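Home | Checklists | Pantry & Kitchen | Contact

Countertop Basket Check, with comments
Filled in by Deisy Quintero, March 2020
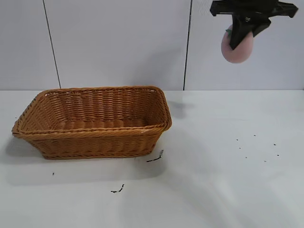 We go through this list for every woven basket before it goes back on a counter at the Correa kitchen, and I do ask everyone to take their time over it, even when lunch is coming.

1. Rim band tight all the way around — OK
Run a thumb along it slowly. Aníbal found a lifted strand on another basket in October, and I was so glad he spoke up.

2. Base sits flat — OK
Press each corner in turn. A little give is fine, rocking is not.

3. Side weave, inside and out — OK, see comment
Look for split ends that could catch a sleeve or a child's finger. Trim them flush, please don't pull!

4. Inside empty and brushed clean — OK
Use the soft brush, corners too, and wipe the tabletop underneath while you're there.

5. Load card — REPLACE
Our limit for this size is 13 pounds. Marisol has fresh cards in the drawer.

6. Set back from the counter edge — OK
Allow at least 2 inches.

Comments
Yurani asked whether the brown ones can go through the sink wash. I'd really rather they didn't, dear — a damp cloth and a good long airing does very nicely.
Jhosep will do the shelf baskets next and has his own copy of this sheet.

Share (13) | Comments (2) | Print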